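Blue bins, brown paper: the small parts store gets sorted
24 July 2026

The small parts store has been a sore point since we moved into the Jellau building. Things went into whichever bin was nearest, and finding one connector could mean emptying three bins on to a bench. Over two weeks in July, Samah Farouk and Reginald Whitlock have worked out a better arrangement, and it comes into use as soon as the shelves are labelled.

We have kept the blue open-fronted bins. There was some talk of moving to lidded boxes from Rarnotov, and Reginald got a quote, but the bins we own are sound and will last for years yet. They can be picked up by the rim, and the open front means a part can be taken out while the bin is still on the shelf. Samah has bought 36 more of the same pattern, so everyone should now be able to match a new bin to an old one.

Some of the bins have been given a white foam liner. Small metal parts slide about on bare plastic and end up in the back corners, and the foam stops most of that. It also cuts down the noise when a bin is put down. Liners are cut from sheet with a long knife and pushed in by hand – no glue, please, as they need to come out for cleaning.

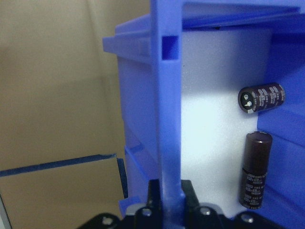
White foam inside one of the blue bins, next to the upright with the square hole.

Not every bin needs one. Cable ties, labels and anything that comes in its own bag can go straight on the plastic. Screws, washers, springs and the Ronar fittings should always go in a lined bin. If you are not sure, use a lined one and tell Samah, who is keeping the list.

The foam does pick up dust and swarf. Take the liner out over a waste bin, tap it, and wipe it with a damp cloth. Do not use solvent on it. Torn liners can be thrown away, and spare sheet is kept flat on top of the tall cupboard.
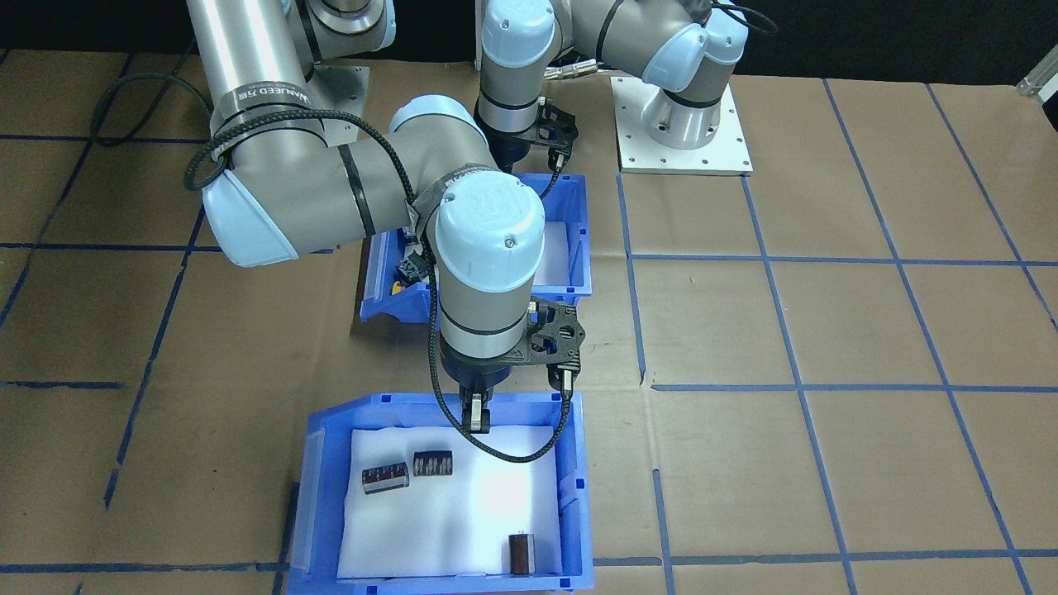
Can I cut a liner to fit an older bin?
Older bins take the same foam, but they are slightly narrower at the back, so cut the sheet to the front width first and trim the rear corners until it lies flat.

The other change is on the sorting table. It is now covered in brown paper marked out with blue tape, and the idea is that a mixed bin can be tipped out and its contents put into separate squares before anything goes back on the shelf. Reginald tried a plain white sheet to begin with and found it showed every mark by the end of the morning. The brown paper is cheaper and hides more.

It does not lie perfectly flat. The roll has been stored folded and the creases have stayed in, and the paper can lift or tear where the tape is pulled up and put down again. A small tear is fine. Put a short piece of tape over it and carry on. When a sheet gets bad enough for washers to slip underneath, change the whole thing. Tape lines should be laid with a straight edge, starting from the long side of the table.
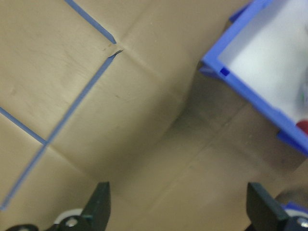

Blue tape on the brown paper, with a few creases and a bin at the corner.

When you sort, keep one bin for what has been dealt with and one for what is still mixed. Set both down at the far side of the table and leave the near squares clear for working in. Tip a little at a time. Samah and Reginald went through 800 parts from the old Obi drawers this way, and the pieces they could not name went into a bin of their own for the stores meeting.

Please do not leave a half-sorted bin on the table overnight. Put it on the bottom shelf with a slip of paper saying what has been done. Empty bins go upside down on the rack by the door.
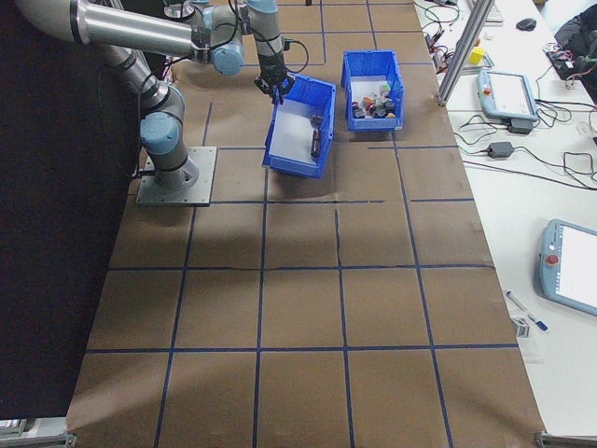 Two bins over the taped squares, one tilted and the other holding a mix of small items.

Shelf labels are being printed this week. Bin numbers will run from 1 to 66, lined bins first. If you have any blue bins in your own work area that you are not using, bring them back to the store and leave them with Reginald. Bins still in use can stay where they are, but he would like to know what is in them.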